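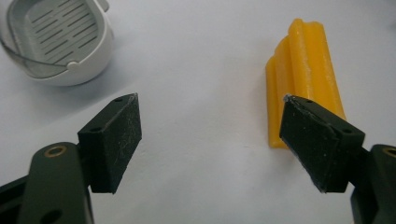 White basket, white table.

Rain again. Third lot since breakfast and the wind's gone round to the north, so no sailing for us. Drove down to Ulitton anyway to check the mooring lines, got soaked, came home. The cover has 28 eyelets and I swear every one of them leaks.

Morag Baxter says its brightening up over Planham way but she said that in January too. Hoping for a dry evening so we can at least sit on the boat with a flask. Forecast says 10 degrees tomorow, practically summer! Must dash, the kettle's on and I've still got wet socks.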